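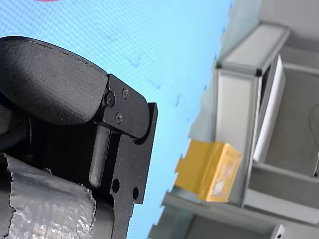
Cormier Room, Ukthorpe: Minutes of the February Users' Meeting

The meeting began at 4 p.m., or a little after, while the last few people found chairs and the coffee made its way down the table. It was good to see so many faces on such a gray afternoon, and a warm welcome was given to everyone coming for the first time. Apologies had been received from the two early-morning users, who sent their notes on the floor ahead of time. The notes were read out under item 2.

1. Minutes of the last meeting

Agreed as written, apart from the paragraph on the radiator, which should have said "the one by the window" and instead said "the window." The radiator itself has been bled and is much better, thank you. The coat hooks are still to be done.

2. The foam floor

A good part of the meeting went on the blue foam mat, as it usually does. Everybody likes it. It is kind to the knees, it keeps the noise down for the people underneath us, and when something rolls off a bench it generally survives. The early-morning users wrote that they find it slow to sweep, particularly along the seams, where grit gets in between the teeth and stays there. A stiff hand brush was suggested, and someone remembered that we own one already, behind the paper towels.

There was a longer talk about the smudges. They don't seem to lift with plain water. One user has had luck at home with a drop of dish soap and an old washcloth, on a mat of the same sort bought for a nephew, and offered to try it on a corner first. The meeting was happy with this, and asked only that the mat be left alone afterward until it has dried properly all the way through, as we don't want anyone sliding.

New tiles were also discussed. Daltumov has quoted $300 for a fresh set in the same blue, delivered to the door. We have $600 in the room fund until the summer, so it can be done, but several people felt that half the money was a lot to spend on a floor that still has plenty of life in it. Others said that a floor is what we use most. It was left that we clean first and look again next time.

Action: soap test on one corner before the next meeting. Daltumov to be asked how long the quote holds.

3. Cans and cups

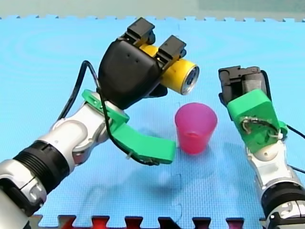 Yellow can and pink cup at the blue mat.

We then came to drinks, and this took a while too. The rule has always been that open drinks stay at the sink end, and nobody wished to change it. The question was more about the cans and cups that get used on the mat as things to pick up, put down and move around, and how a person coming in fresh is supposed to tell them from somebody's lunch. There was some laughter about this, and one confession regarding a warm soda.

After a good deal of back and forth, the meeting settled on keeping the work items together in the lidded tub on the bottom shelf, with a strip of tape on the lid saying "not for drinking." Cans should go in the tub at the end of a session, and cups should be rinsed, dried and put in after them. The see-through plastic cups scratch easily, so please use the soft side of the sponge.

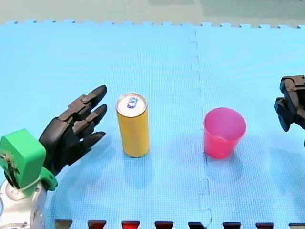 Slim yellow can on the left-hand tile.

It was asked whether we might buy the tall, slim kind of can from now on, as they take up less room in the tub. Others prefer a mixture of shapes, and said so at some length. Flinurier, the grocery on the corner, sells both kinds singly and will take our empties back, so we agreed to pick up a few of each and see which ones people reach for.

Action: label the tub. Pick up cans from Flinurier, and keep the receipt this time, please.

4. Cleaning rota

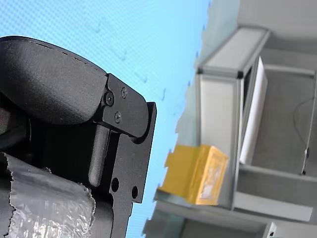

Marks on the blue.

The rota has slipped a bit since the holidays, and people were kind about it. Each group is asked to set aside the last 15 minutes of its booking for tidying: wipe down, brush the seams, put the tub back and take the trash with you if the bag is full. Wiping around the metal framing was added to the sheet as well - dust does settle on those bars, and a dry cloth is plenty. A new sheet will go up by the light switch, with a pencil on a string.

5. Anything else

The kettle is slow and should be descaled. Whoever left a very nice green scarf can find it on the back of the door. There was a request for a second wastebasket near the sink, which everybody supported, and a spare one may be coming from upstairs.

The next meeting will be in March, same room and same time. Cookies were gratefully received, and the tin needs to go back to its owner.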